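Records and Filing for Small Offices
Handout 2: Zipper pouches, folders and loose paper
Mestside Adult Learning, Room 204
18 Jun 2024

Bring this handout to the next session along with a stack of your own paper, anything from the last year that has not been filed. Bills, forms, letters and printed emails are all fine. Do not bring originals you would be upset to lose.

Review from Handout 1

We sorted paper by what happens to it next. Active paper is waiting for somebody to do something. Reference paper is finished but gets looked at. Archive paper is kept only because it has to be. Most trouble in a small office comes from active paper that is stored like archive paper, at the bottom of a box or behind a label that says Misc.

Where the pouch fits

A zipper pouch is for active paper that travels. If a set of forms goes from the front desk to a back office and then out to a site, it should go in one pouch and stay in it until the job is closed. For paper that stays in a drawer, use a plain folder. Folders are cheaper, they take a tab, and you can flip through them without opening anything.

Terms used in this handout

Load: the sheets in the pouch at one time.
Face sheet: the top sheet, the one that shows through the plastic.
Closed pouch: zipper run all the way to the end of the track. A pouch that is almost closed counts as open.
Job color: the color of the zipper, if your office uses color for sorting.

Choosing a pouch

Clear plastic is the usual choice for shared work. You can tell a loaded pouch from an empty one at a glance, and with a good face sheet you can tell which job it belongs to. Tinted or solid pouches hide the contents. Use them for payroll, medical forms and anything else that should not be read across a counter.

Size matters more than brand. The paper should lie flat with a little room on every side. If the corners of the sheets press into the side seams, the seams split first and the corners curl after that. Measure the inside, because the size on the package may be the outside.

Plastic creases with use. A crease does no harm to the paper, but glare off a wrinkled patch can make the face sheet hard to read. Put the job name where the plastic is smooth, or move it to a label on the outside.

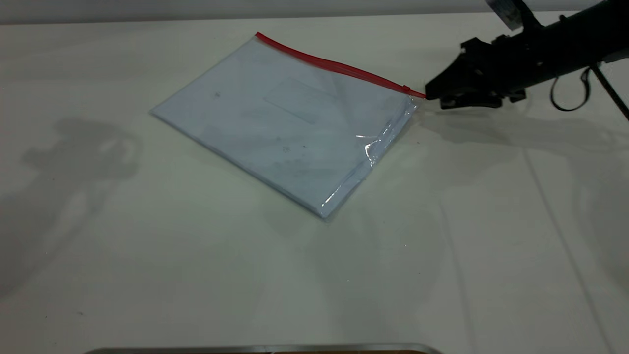 One comment handed in after the last session, from the Jasbridge group, was that the face sheet is useless if it is printed too lightly, and that their office had given up on it and gone back to writing the job name on masking tape. Tape is fine as long as it comes off when the job closes. The other fix is to print the job name in large dark type, or go over it with a marker before the sheet goes in.

Loading and closing

1. Square the stack on the table, short edge first, then long edge.
2. Take out paper clips. Staples may stay in if they are flat.
3. Put the face sheet on top, right side up.
4. Lay the pouch flat and open the zipper the whole way.
5. Slide the stack in as one piece. If it buckles, take it out and start over.
6. Press the air out with your palm, moving toward the opening.
7. Hold the corner where the zipper starts and pull along the track with the other hand. Keep the pull level with the table.

If the zipper catches, back it up an inch and check for paper in the track. Do not force it - a torn sheet in the track is much harder to get out than a whole one.

Labels and color

Zippers come in several colors and it is tempting to assign a meaning to each. Keep it to 2 colors at first. Red for jobs with a deadline and any other color for the rest is enough for most offices. Write the rule on a card and post it by the supply shelf.

Worked problem

Kaplan Supply keeps 2000 sheets of delivery paperwork in one cabinet. The drivers take forms out in the morning and return them at night, and some come back out of order. The office wants to buy a pouch for every customer.

Before buying anything, work out which of the 2000 sheets are active. Then decide which active sheets travel. Write a short paragraph for each decision and say what you would do with the paper left in the cabinet. There is more than one acceptable answer, but you need to show how you got there.

For next time

Load one pouch using the steps above and carry it for a few days. Note each time you had to open it and what you were looking for. If you opened it often for the same sheet, that sheet probably belongs on top.

Reading: the Grirora filing guide, chapter 2. Skip the part on hanging files, we will get to that in Handout 4.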